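Handout 4: Gathering demonstrations in a household room

Reading for this unit: the Plukley setup notes, sections on operator stations and on file naming. Bring your own copy of the task sheet. Corrected 16th March (the episode count under "How much to gather" was wrong in the printed version).

What counts as an example

In this course an example is one full episode: the robot starts from its ready pose, does one task from the sheet, and goes back to the ready pose. The record holds the camera streams, the joint positions, the gripper commands and a line of text saying what the task was. If any of these is missing, the episode can't be used for training. Don't try to patch it later.

A learning system copies what it is shown, including the bad habits. If the operator always pauses before closing the gripper, the policy will learn to pause there too. Slow and steady is fine. Long stops are a problem, and so are small back-and-forth corrections near the object.

How much to gather

Each pair records 50 episodes per task. Of these, hold back 13 for testing and don't look at them while you tune anything. An episode should run no longer than 45 seconds. If it does, stop, reset and record it again under a new number.

Last June's group gathered nearly all of its data with the objects in one spot. The Brurnarier policy trained on that set did well in the same spot and missed almost everywhere else. For this reason the task sheet now lists 18 starting layouts. Work through them in order, then start over from the first.

Choosing a room

Kitchens get most of the attention, but a bathroom is a better test in several ways. There is less space to move the arms, the surfaces are shiny, and mirrors put a second copy of things into the camera streams. A policy that has never met a mirror may treat a reflected bottle as a real one. We want mirrors in the data, so leave them uncovered.

The Ñahui bathroom set uses a sink, a toilet and a wall cabinet with open shelves beside a mirror. Note how differently the same room comes across in a wrist view and a head view. 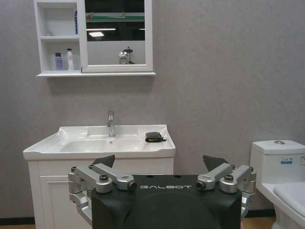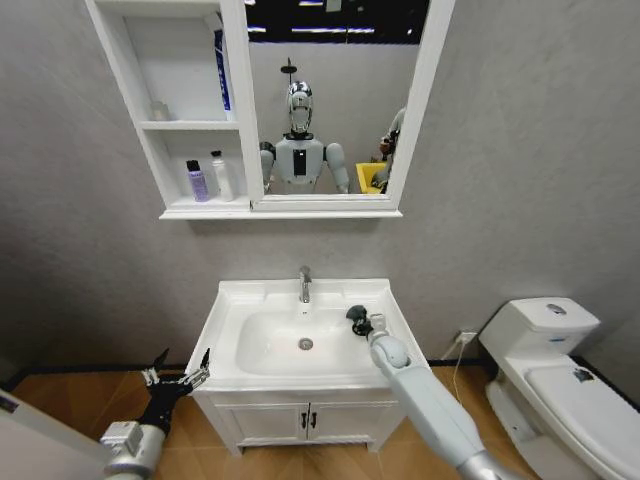

Wrist view first, head view second. The lavender-purple bottle and the white one next to it show up in both.

Before each session

1. Check that every camera is writing to disk, and that the clocks agree.
2. Set out the objects for the layout you are on.
3. Move both arms to the ready pose - slowly the first time.
4. Record one throwaway episode and play it back.

Labeling

Write the task line before you record. Use plain verbs and name the object the way a person in the house would: "put the white bottle on the lower shelf." Mark each episode as success, partial or failure. Keep the failures. They go in their own folder on the Loltalano drive and we will use them in the next unit.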